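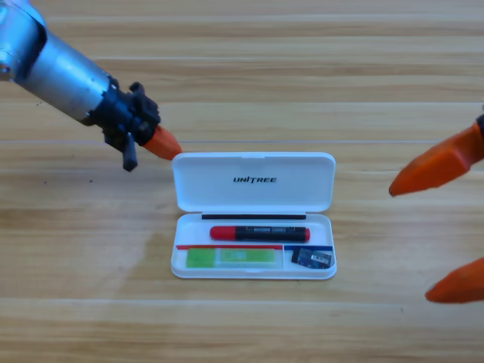 Fig. 3. Two arms at an open case, orange fingertips on either side, tips clear of the lid.

Section 9. Shared workspace: two arms, one object

Read this before running any two-arm routine on the Presero cell. The clearance figures in the arm supplier's leaflet assume a bare table and a patient operator. We have seen neither last long at Drorkilbridge.

1. Put the case on the table with the lid fully open. A half-open lid is a moving part, whatever the planning software believes.

2. Load the tray. Small flat items go in the lower compartments, the marker in the large one.

3. Bring the arms in one at a time, at reduced speed. Stop each one short of the case.

4. Look at the fingertips from table height. The overhead view flatters every gap.

5. Press the stop button once with both arms powered. Both must halt. If only one does, tag the cell out and call Lalit Uniyal.

6. Run the routine three times at reduced speed before asking for full speed.

CAUTION: "Collaborative" on a data sheet is a sales word until someone has done a risk assessment of your cell, with your tools and your parts. Keep hands off the table while either arm is live.

NOTE: Fault 931 means the software thinks the arms may meet. It stays quiet about the lid, which it knows nothing about. Do not treat a clear screen as permission.

NOTE: Changes to the stopping distances go through Renu Tyagi in writing. The September values are still in force.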